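Morex two-finger gripper, small size
Reviewed 19 October 2023

We bought two of these in February for a bench arm that does light pick and place. The price was $178 each, against $400 for the Tusico we had budgeted for. Chess is our standard test. The pieces are cheap, and they stand close enough together that a wide finger knocks things over.

The long tapered fingers are the reason to buy it. They fit between pawns in the starting row, and the Tusico demo unit did not. Grip force is adjustable in 11 steps. We leave it on 3 for chess pieces.

Plan for the extras. The wrist camera bracket is sold separately, and the cable is too short for most arms. Bumen sells a longer one that fits. Spare fingertips come only in sets, so put a set on the first order or pay shipping twice. Delivery through Dönmez was on time.

Downsides: the manual is thin, and the fingers are dark, so they are hard to pick out over black squares in the camera view. Glare from overhead lights is a bigger problem, and a lamp with a diffuser should go in the budget too. 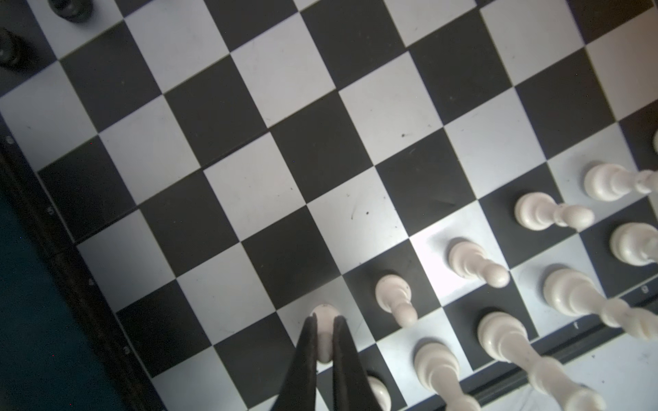
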